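Questions we get asked about the Rorkport evening language circle, gathered up by Hanna Jasińska with a good deal of help from Lai-ching Yau. If yours isn't here, do drop us a line!

## Do I need to speak any Polish or Cantonese before I come?

Not a word. Plenty of people arrive with nothing but "hello" and a slightly worried look, and they're chatting (badly, happily) by the second or third week. We split into small tables, and you can move between them as you like.

## How long is an evening?

We start at 7 pm and finish at nine, with a break in the middle that does tend to stretch a bit. There's tea and coffee in the back kitchen, and squash if you'd rather sleep that night. Please bring your own mug if you can, as the cupboard is small and the good ones go quickly.

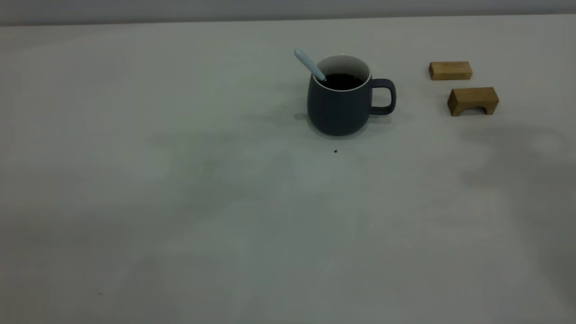
## What does it cost?

It's £5 a session, paid on the night, and your first one is free. If money is tight, have a quiet word with either of us and we'll sort something out.

## Where do I find you?

Upstairs at 434 Clesau Road, next door to Krawczyk the baker's. The 766 bus stops just across the way. The street door sticks, so give it a proper shove.

## Can I bring my children?

Over-twelves are very welcome with a grown-up. For little ones it's a rather long sit, I'm afraid, though Lai-ching is hoping to start a Saturday-style singing group in October if we can get the room.

## Is there homework?

Only if you ask for it, and some people do!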